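4.2 Reporting behavior in the two districts

The school survey covered two districts, Mestow and Nenero, and asked students in grades six through nine how they respond to unwanted contact online. Of the 700 students invited, 136 reported at least one message in the past term from an account they did not recognize. Most of these students blocked the sender. Few told an adult, and fewer used the reporting form built into the service where the message arrived. The gap between blocking and reporting was wider in Nenero, where the awareness lessons had been given as a single assembly in October.

We coded the free-text answers in two passes. The first pass sorted reasons for not reporting into broad groups: the form was hard to find, the student expected no reply, or the student feared losing access to a phone or account. The second pass, done without sight of the first, looked only at answers that mentioned a parent or teacher. Disagreements were settled by discussion — most concerned answers of one or two words.

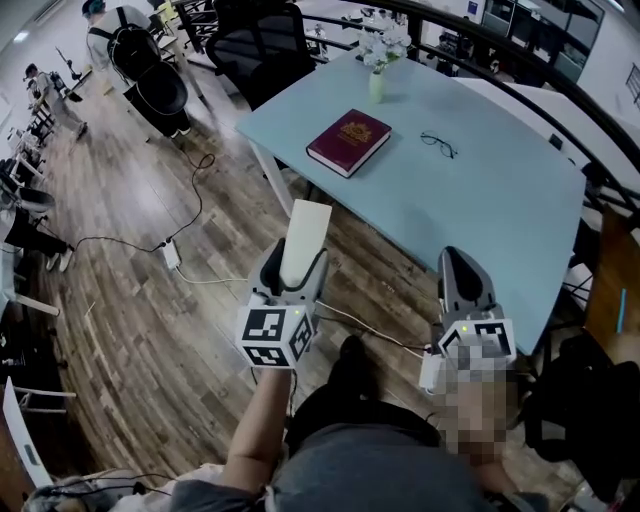

Fear of losing access was the most common reason in both districts. It was given more often by younger students, and by those whose household rules allowed a device to be taken away after any online incident. Students who had attended the Amundsen lessons, a classroom series spread over the term, were more likely to name a specific adult they would speak to. They were no more likely to have used a reporting form. This matches the log data from Ravel, the filtering system used in both districts, in which visits to reporting pages stayed flat through the term.

Two limits apply. The survey relied on recall, and students may not count a message as unwanted if they answered it. The Ravel logs cover school networks only and leave out phones on mobile data, which older students use for most of their messaging. Section 4.3 returns to the second point with the household questionnaire.

Figure 2. Objects on a table, with hand-held gripper at left.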